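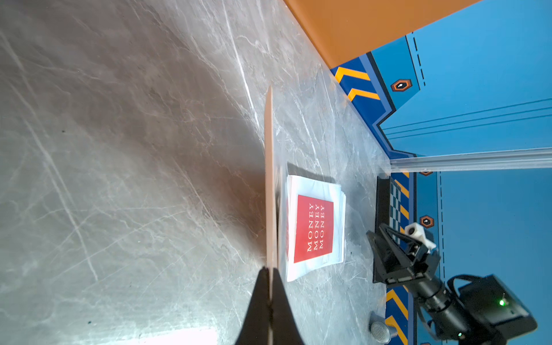

**Figure 2.** A thin beige board held upright over a grey marble tabletop, with a small stack of white cards beside it.

### 4.2 What fans count as a "first role"

I went into this part thinking it would be the easy bit. You look up an actor, you find the first credit, you write it down. Then Kuldeep Khurana and I sat down one Friday with the fan-written biographies from Wastgate and found we couldn't agree on the first page we opened (a soap actress with one line in a hospital drama, then a lead in a small film a year later). The writer called the film her debut. Kuldeep did too. I didn't!

So we had to make a rule. We split every claim into "first time on screen" and "first part with a name," and we coded the two separately. The Wastgate set gave us 2741 biographies once the duplicates were out, and 2156 of them used the word "debut" or something very close to it. We each read the whole lot, which took most of April and a great deal of coffee, and we argued over the odd ones at the end of each day.

What surprised me most was how relaxed the writers are about it. A biography will say "her first role" in the opening line and then mention an earlier commercial or a school-age TV part three paragraphs down, with no sign that the writer sees a clash. Caroline Kimaro, who read an early draft of this section, thinks the opening line is doing a different job – it tells you when the person became somebody worth writing about. I've come around to that view, mostly. It fits the way the same pages handle age, too, where "discovered at 15" can mean the audition, the shoot or the release.

The Enent pages were harder. They're shorter, they borrow from each other a lot, and we often couldn't tell which one had copied which. I've kept them out of the main counts and only quote them where the wording is clearly the writer's own. Husar had the opposite problem, with long, lovingly detailed pages on very few people, so I read those for tone and left the coding alone.

One more thing before the modeling careers in 4.3. Where a biography named a stage role first, we counted it as a named part but never as a screen debut, even if the production was later filmed.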